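How to drape a sari you can dance in at a wedding

By Divya Gounder
Updated 2025-12-24

A regular drape is made for standing, sitting and walking slowly. If you are going to perform at the reception, or you just know you will be on the floor until the end, the same drape needs a few changes. I have used this one for stage work and for family weddings, most recently in September at the Avwood hall in front of 147 guests, and it stayed where I put it.

Set aside 40 minutes the first time. Once you know it, you can do it in half of that.

What you need

A sari in cotton, georgette or soft silk. Heavy brocade can be done but the pleats are bulky and it gets hot.
A fitted petticoat with a drawstring, or a stretch shapewear skirt with a side slit.
A blouse you can raise both arms in. Test this before the day.
Medium safety pins, plus four small ones for the shoulder.
A flat cloth belt or a length of cotton tape.
The shoes you will dance in. If you will be barefoot, drape barefoot.

Step 1: Set the waist

Tie the petticoat at the navel, tighter than you would for sitting through dinner. Take one full breath and bend your knees. If the string cuts in, loosen it by a finger's width. Everything hangs from this string, so a loose knot here can't be fixed with pins later.

Step 2: First wrap

Start at your right hip and tuck the plain end of the sari in, going around the back once and returning to the front. The hem should sit at the ankle bone. For a normal drape you would let it touch the floor – for dancing, it can't.

Put one pin at the right hip, through the sari and the petticoat. Pin from the inside so the head doesn't show.

Step 3: Set the pallu before the pleats

Most people pleat the front first. For movement I do the shoulder first, so I know how much cloth is left over. Fold the decorated end into five or six even folds, each one the width of your hand. Bring it across the chest and over the left shoulder. Let it fall to the back of the knee and no lower. A long pallu looks good in photographs, but other people step on it.

Pin it at the shoulder with two small pins, one at the front of the seam and one behind.

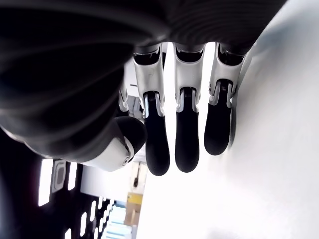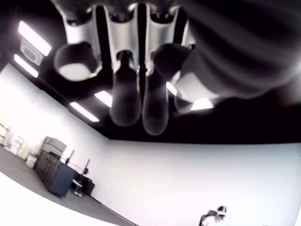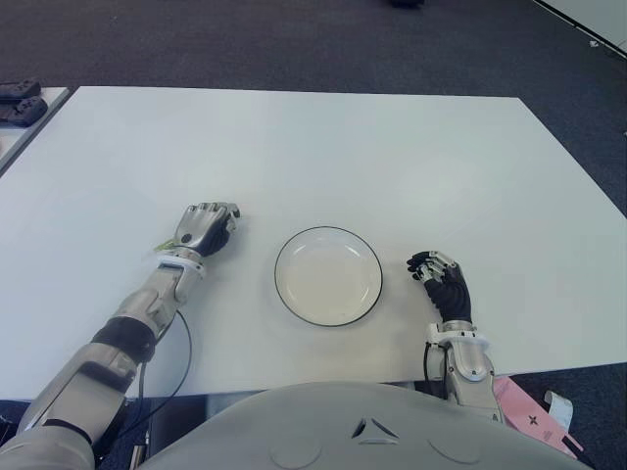
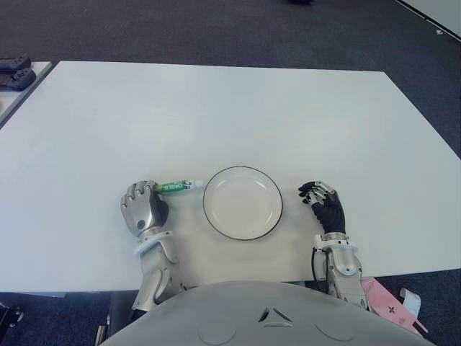
Step 4: Front pleats

Gather the loose cloth at the front into pleats five inches deep. You will get fewer than usual, because some of the cloth needs to stay free for your stride. Hold them together at the top and let them drop. Shake once to line up the hem.

Before you tuck, stand with your feet apart, a little wider than your shoulders. This is the part people skip. Pleats tucked with the feet together will pull out on the first wide step. With your feet still apart, tuck the whole bundle in left of the navel and pin it to the petticoat. Put a second pin four inches down, on the inside layers only.

Step 5: Belt it

Bring the back end of the pallu around under your right arm and across the waist, then tuck it in on the left. Tie the cloth belt over it. A metal waist chain can go on top of the belt, but it won't hold anything by itself.

Step 6: Test

Raise both arms over your head. Turn twice each way. Squat and stand up. Sit on a chair, then get up without using your hands. If a pin scratches or pulls at the cloth, move it now.

If something slips

Hem dropping at the back: the petticoat string is loose. Retie it and start again from step 2.
Pallu sliding off: add a third pin at the blouse neckline, under the top fold.
Pleats fanning out to one side: the hip pin is too far forward.
Tight at the knee: take out one pleat.

Changing between the ceremony and the reception

If you are the bride, you will probably have a heavier sari for the ceremony. Pleat and iron the second one the night before, clip the folds and hang it over a padded hanger. Keep the pins in a small box with it. My cousin did her change at the Zakberg hall in 15 minutes this way, with one person helping at the back.

Take the pins out before you sit down in the car.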